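Zip bags with the colored slider strip: keep or toss?

Sillstead Home Boards > Sorting and Storage

plavdale_pat wrote:
Hi all, I'm back at the big sort-out I started in November, and I've hit the bag question again. I have a drawer with 200 zip bags in it (I counted, don't judge me) and I keep everything in them, craft bits, cords, spare ribbon, you name it. My sister says they're all headed for the trash sooner or later and I should go to lidded boxes. I love being able to see what's in there, though! The ones I reach for first have a bright closure, so I can find the opening without my glasses on. 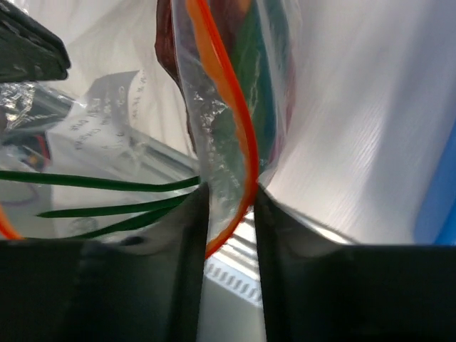

Clear zip bag with the orange-red strip, colored things inside

Dilani Pathirana wrote:
Oh, keep them, Pat! I've used the same kind for years and I only let one go when the closure stops gripping. My one rule is to press the air out before I shut it, otherwise they puff up and slide all over each other. Stand them upright in a bin like file folders and you can flip through them with one finger.

Mitiku_S wrote:
I'm going to disagree a little, with affection. Bags are fine for flat things, but anything stringy turns into a bird's nest in there. I moved my cords and ties to a shallow Veka tray and I haven't untangled a thing in weeks. Bags inside a bin also means two things to open every time.

plavdale_pat wrote:
Mitiku, the stringy stuff is exactly my trouble. I've been tipping it out on a white tabletop so I can see the thin strands, with the blue bin off to the right for whatever is waiting its turn. It goes slowly, but I do enjoy it with the radio on.

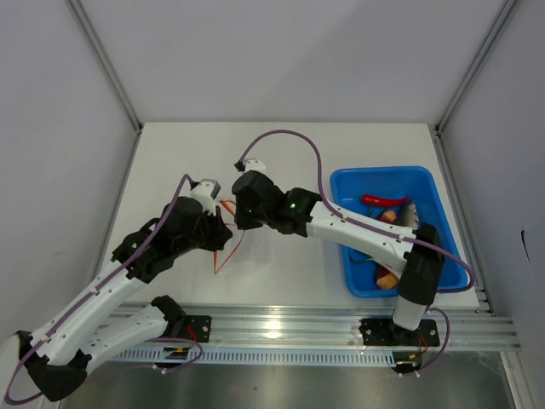
Should the bin be emptied all at once or a bit at a time?
A bit at a time works better for most people. Take out one handful, find each thing a home, and only then go back for more, so the table never gets buried.

Dilani Pathirana wrote:
Agreed on the handfuls. I still say bags beat trays if you have kids or a cat, Mitiku!

Mitiku_S wrote:
I have both, and the tray has a lid. But fine, bags for the flat things and we'll call it even. Pat, wind the long strands around a piece of card first, whichever way you go.

plavdale_pat wrote:
Card it is, I've got a cereal box right here. I'll report back when I get to the ribbons.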